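Jimwood Table Hire: Your Questions Answered

We love getting your questions (really, keep sending them!) and the same ones tend to come up every spring, so we've gathered them in one place. Updated 20th April.

How far ahead should I book?
For July weddings, as early as you can. Those weekends go fast! The rest of the year, two or three weeks is usually plenty, and we've turned around a birthday party in two days when the tables were free.

How many tables do you have?
We have 151 long tables and 65 round ones, all stored at our Fleltevport barn. If you're planning something huge, call us and ask for Hidayah Nugroho. She laid out a street supper for 184 guests last summer and still talks about it with a big smile.

How many people fit at a long table?
Eight with plenty of elbow room, ten if everyone's friendly. If you're serving family style, go with eight – big platters take up more space than you'd think.

Do I need tablecloths?
That's up to you! Lots of people leave the tops bare and run some greenery or a strip of linen down the middle. If you'd like full cloths, we carry white, oatmeal and a lovely dark green. 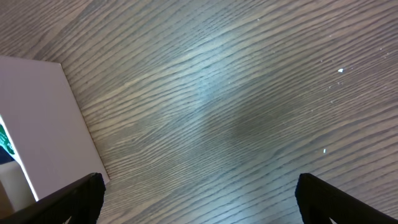

Wood grain up close, in soft gray-brown.

Can I put candles on the tables?
Yes, as long as they're in holders that catch the wax. Please check with your venue too, as some of them only allow the battery kind.

What about spills?
Wipe them up when you notice them and don't lose any sleep over it. A damp cloth and a drop of dish soap will do. Please skip the scouring pads and anything with bleach in it.

Can I tape or staple things to the tops?
No staples or tacks, please. Painter's tape is fine on the underside.

Do you deliver?
We do, and we set up as well if you book the Ledesma package. Otherwise we'll stack the tables wherever you point. Stairs are okay, but let us know when you book so we can send an extra pair of hands.

Can I pick them up myself?
Sure! A long table with its legs folded fits in most vans. Bring blankets and a couple of straps.

What if my guest list changes?
Everybody's does! You can add or drop tables up to five days before your event at no charge. Email Jasmina Hoxha with your order number and she'll send a new total.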